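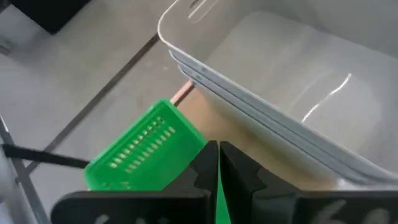
Prulora Finger Set, wide plate version. Matte black, stepped inner edge with small teeth, sold in pairs, left and right. Made for labs doing grasping research on thin-walled plastic goods, baskets and bins and the like, where a narrow fingertip slides off or folds the wall. The teeth are what you pay for. With a slotted part like the green one between the fingers, the plates face each other across a narrow gap and the wrist camera still sees the slots above them, so your policy gets a view of the part and both inner edges at once. Write your own pair number along the bottom edge, paint marker is fine.

Research use only. Not for food lines, not for anything with people in reach.

What the numbers say

Tested by Ebere Amadi's group at Sundholm as part of the Akande regrasp study, writeup went out in February. Method in short: pick an open container, let the wrist view choose the grip angle, lift, then a second check from the fixed view before placing. Success on slotted containers 71 percent with the wide plates. Plain-walled bins did worse, glossy ones worst of all. Full tables are in the paper, ask us for the PDF.

Dropping the second check made it faster and alot less reliable. We'd keep it in.

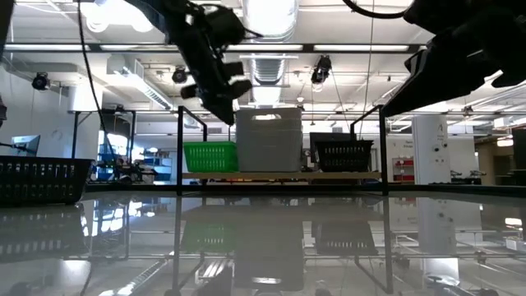

Does the method need both arms?
One arm is enough for the pick and the check. The second arm comes in only for handovers, which the study treats seperately.

In the box
2 fingers (one left, one right)
Mounting screws
Hex key
Printed drawing with hole spacing

Calibration file is a download, comes with the order email. Load it before first close or the teeth will meet too hard. Re-run after any finger swap.

Replacement fingers sold singly, say which side. Lead time 20 working days out of Dimodbridge, longer if you want the hole pattern changed. University purchase orders OK. Returns only if unmounted.

Price list updated Friday, July 5, 2024. Older quotes still good till they run out.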